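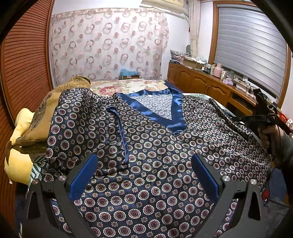
4. Submitting a Book Review

Reviews for the Whitlock Reading Program are entered through the Clirkent desk. Reviewers must hold an active account before starting this section (see Section 2).

1. Sign in and select New Review.
2. Enter the title, author and publisher exactly as printed on the title page. Do not copy them from the jacket.
3. Choose a category. Memoirs are filed under Life Writing, including those that deal mainly with a company or industry.
4. Type the summary. The limit is 200 words.
5. Paste the full review into the lower field and select Check Length.
6. Select Send to Editor. The status changes to Received.

Note: Quotations must carry a page number. If the review was written from an advance copy, tick Uncorrected Proof and the editor will compare each quotation with the finished book.

Caution: Closing the browser before step 6 discards the review. Drafts are not saved.

4.1 Corrections

A review may be returned to its author two times. To answer an editor's query, open the returned review, edit the marked passage and select Resubmit. Do not create a new entry.

Questions on memoir and biography go to Myrto Kourkoulas. All other categories are handled by Booker Iwasaki.

Section last revised 11 June 2024.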